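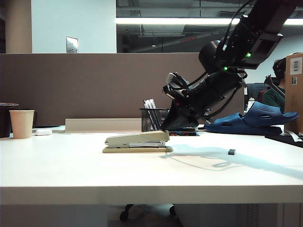
White desk, beige stapler, mesh pencil holder. And one blue clog, up top with everything else.

Nov 23, 2021

Desk thread. I said I'd write down how I clear a shared desk at the end of the day, and Hye-jin Min asked twice, so I'm posting it.

The desk is white. White shows every pen mark and every coffee ring. I'd pick it again anyway, small things are easy to find on it.

First thing I do is cups. Any paper cup goes, full or not. If you wanted it you'd be holding it. I have thrown out one coffee that belonged to Woo-jin Shim and he still brings it up.

Second is shoes. Clogs go on the floor under the desk, in pairs. I keep indoor clogs at work because the floor is cold from December on. The dark blue ones with the holes rinse clean in the sink and dry overnight.

Third, the stapler. It lives on the left, next to the pencil holder. It does not live in the middle. It's the old beige kind with a flat base and it's heavier than the new ones. I've used three others and they all jammed on anything over ten pages.

Staples: we buy boxes of 1000. Seon-mi Maeng once ordered 3000 by accident and we were set for a very long time. Check the size printed on the box before you order. The wrong size will load fine and then jam on the second sheet.

Pens. The mesh holder is good because you can see the bottom and the dust falls through. Wipe under it. Twice a year I take everything out and try each pen on scrap paper. Dry ones go in the trash right then. Do not put a dry pen back "for now."

Markers get stored separately if you have room. I don't have room, so they're in with the pens. Caps on tight and it works okay.

Flat stuff piles up in front of the holder. Mine always does. I go through the pile from the bottom, since the bottom is the stuff I've been avoiding.

Boxes. Tall cardboard boxes stay at the right end of the desk until I've checked the label against the order, then they get flattened the same day. Kyu-ri Kwon keeps hers for moving. She has moved once in the time I've known her.

For wiping down I use a damp cloth and a drop of dish soap. Dry cloth after. Pen marks come off with a regular white eraser if you get them early. Older ones need rubbing alcohol. Try a corner first.

Mouse and mousepad go to the left side. I'm left-handed. Junpei Hayashi isn't, so he moves it every morning and I move it back every night. We've never talked about it.

Whole thing takes me the length of two songs. Longer if there's a box.

Someone asked where the stapler is from. Secondhand shelf at the Grarstead office supply place, bottom row. They had two more last time I went in.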